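Toy and play corner check, Semaan Community Playroom
March 23, 2024. Walked by Sulastri Wijaya, comments typed up the same evening with tea.

Thank you all for leaving the shelves so tidy — it made this a pleasure! I've kept to our usual list and written more than the boxes allow, as I always do.

**Room and shelves**

- [x] Tall shelf fixed to wall. Khalil Rizk tightened the left bracket in October and it is still snug.
- [x] Outlet covers in place, all 5.
- [ ] Corner guard on the low bench. Peeling again. I pressed it back down, but it wants fresh tape before the toddlers come in.
- [x] Door closes softly and doesn't catch fingers.

**Soft toys and pretend food**

- [x] Seams tugged by hand, both directions, especially where a small thumb likes to dig.
- [x] No buttons, beads or loose eyes on anything in the under-threes basket.
- [ ] Wash log filled in. There are two blank lines, and I suspect we all thought someone else had done it (me included).
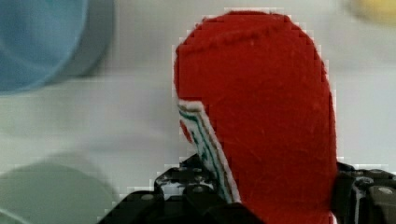
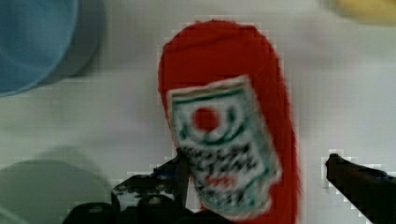 Bright red on both, and the ketchup bottle has a white label with green and black printing.

**Does a soft toy with a small open seam have to be thrown out?**

It can be mended if the fabric around the hole is still strong. Take it off the shelf right away, sew it with doubled thread, and have a second person tug it before it goes back. If stuffing has come out or the cloth tears when you pull it, please let it go.

**Wooden and plastic toys**

- [x] Stacking rings checked for splinters. One rough spot sanded smooth.
- [ ] Train set. The battery door on the blue engine needs its screw — Syafiqah Kwok thinks there is a spare in the Dalus tin, so I've put the engine up high until she's looked.
- [x] Small parts tester kept in the top drawer, where it belongs.

Leonidas, would you bring the good tape next time you're in?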